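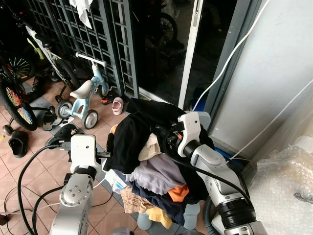 Let the Swimmers Talk

I have been going to swim meets since I was seven years old, first as a kid who finished last in the breaststroke and now as a parent with a seat cushion and a bag of orange slices. So I have opinions, and this month I have a big one. The new conduct rule in our regional league is a mistake, and I'd like to see it gone before the summer season gets going.

If you missed it, the league passed a rule in May that says athletes, coaches and "team representatives" can't make public statements on political or religious matters while they're connected to a member club. Connected is the word that gets me. It doesn't say at the pool, or in a team shirt, or from the podium. A sixteen-year-old who puts up a post about a school board vote from her own bedroom is connected to her club. So is the guy who runs the timing table!

The first person to run into it was Atieno Mwaipopo, who coaches the distance group at Marulanda. She wrote a letter to the local paper about a ballot measure. She signed it with her name and her town and left the club out of it completely. Somebody complained, and she was told to sit out 2 meets.

Now, I don't agree with her letter. I read it twice and I voted the other way. But my daughter swam in her lane for 3 years, and in all that time I never once heard politics come up on deck. What I heard was a lot of yelling about flip turns. If she was fair to every kid in the water (and she was, ask anybody at Odden, where she used to help out with the little ones), I don't see what her letter has to do with her stopwatch.

I know the other side of this, and I don't think it's silly. Parents pay good money. Zenton puts its name on the big invitational, and a sponsor doesn't want an angry crowd in the parking lot. And some kids really could feel unwelcome if their coach says something in public that's aimed at people like them. That last one matters to me a lot, and I went back and forth on it for a good week.

But we already had a rule for that. It's been in the handbook forever: treat every athlete with respect, no harassment, no playing favorites. If a coach breaks it, go after the coach, hard. You'd need something the person did to a swimmer, though, and I think that's a fair thing to ask for before you take away somebody's job on a pool deck.

The vote was close, by the way. There were 30 clubs in the room and 19 said yes. Our club, Cadia, was one of the 19, and I only found out from another mom at the snack counter. I would have liked an email - even a short one - before my club voted on what my kid is allowed to say.

What I'd do is pretty simple. Keep the podium and the team gear out of it, fine, I can live with that. Drop the rest. Let Atieno coach, and let people write their letters.

The clubs meet again before the July invitational, and parents can speak if they sign up at the front desk by 6 p.m. I've put my name down.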